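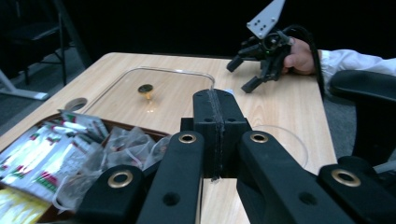 Erora is a table of what people wrote on homemade seed envelopes at the Sastberg seed swap. It has 223 rows, one for each envelope, and it exists mainly so that we can stop arguing about how many kinds of bean are called "Grandma's." The envelopes came to us in shoeboxes, one bread bag and a hat. The typing took most of a winter.

Erora, release notes and data card
Last revised 11 Feb 2021
Maintained by Songül Oral. Transcribed by Songül Oral and Valdir Dantas.

What is in the download

envelopes.csv — the main table, one row per envelope
names.csv — every plant name as written, matched to the name we think was meant
places.csv — where the seed was grown, when the writer told us
quarrels.txt — rows where the two transcribers could not agree, with both readings and some unnecessary remarks

The text files are UTF-8. If Vương has turned into a row of question marks on your screen, your spreadsheet opened the file with the wrong encoding. Import it instead of double-clicking on it. Vương is the grocery on the hill that gave us a whole box of herb envelopes, the neatest in the set, and we'd like the name spelled right.

Columns in envelopes.csv

envelope_id: A number in the order we opened the boxes. It means nothing. Please do not plot it.

text_raw: Everything written on the front, line breaks shown as a slash. Spelling is left alone. "Tomatoe," "tomatto" and "tom." are all in there and all tomatoes, except for one "Tom," who we believe is the person who grew the squash.

text_back: Same for the back. Usually blank, sometimes a shopping list. Shopping lists were kept. If you want to know what the gardeners of Sastberg were low on, it was eggs.

plant_group: Our own label, from a list of 14. The last one is "other," and it did more work than we'd hoped.

year_written: The year on the envelope. Two-digit years were left as two digits. A good many people wrote "last year," and that is recorded as "last year."

advice: Any growing instructions. Free text. See the warning below.

confidence: "sure," "fairly" or "no." Valdir used "sure" a lot. Songül used "fairly" a lot. Check the initials column before you read anything into it.

initials: SO or VD, whoever typed the row.

How the names were matched

The 223 envelopes carry 140 different names before any cleaning. We ran the list through Stetix, the small matching script in the tools folder, which groups names that differ by a letter or two. It was a help with the tomatoes. It also merged "leek" with "beet" and had to be spoken to. Every match was then gone over by hand, and the column matched_by shows which ones we overruled.

We did not try to work out whether a seed was really the variety named on the envelope. That would mean growing it, and Valdir has a balcony.

Double entry

We both typed the same 30 envelopes without looking at each other's work, then compared. Most of the differences were commas. The rest came down to whether a certain letter was an "a" or an "o," and one was a full disagreement about whether the envelope said "sow thin" or "see them." Those rows are marked with a 1 in the column double. We settled them over the kitchen table and in the case of "see them" we did not settle it.

About the advice column

Do not garden from this. The advice is what people wrote, and people wrote things like "plant when it feels right" and "not near the others." Two envelopes of the same bean give sowing times half a year apart. One says only "Good luck." We have made no attempt to correct any of it, and Songül would like it known that she followed the instructions for the sweet peas and has no sweet peas.

What was taken out

Phone numbers and street addresses were replaced with [phone] and [address]. Surnames were replaced with [surname], apart from those that have become part of a plant name. First names stay. One envelope carried a fairly personal message that had nothing to do with seeds. It is now [message], and whoever wrote it should probably use the mail next time.

Known problems

Pencil fades. Where we could not read a word it appears as [?], and where we could half read it we put the half we had.

The set leans heavily toward people who label things. Plenty of seed came in with no writing at all, and none of that is here. We have a jar of it.

Beans are over-represented. We asked for fewer beans at the March swap and were given more beans.

Using the data

Take it, change it, teach with it. A mention of Erora is appreciated. It has been used so far for a class on messy spreadsheets and for one crossword, and both seemed to go well. If you train something to read handwriting with it, bear in mind that you only get the typed text from us. The envelopes themselves went back to the swap box and the seed, we hope, went into the ground.

Corrections

Send them to Songül with the envelope_id and what you think it says. Corrections to the spelling in text_raw will be politely declined. Corrections to plant_group are welcome, above all for anything under "other." If you are the Tom with the squash, please get in touch, we have run out.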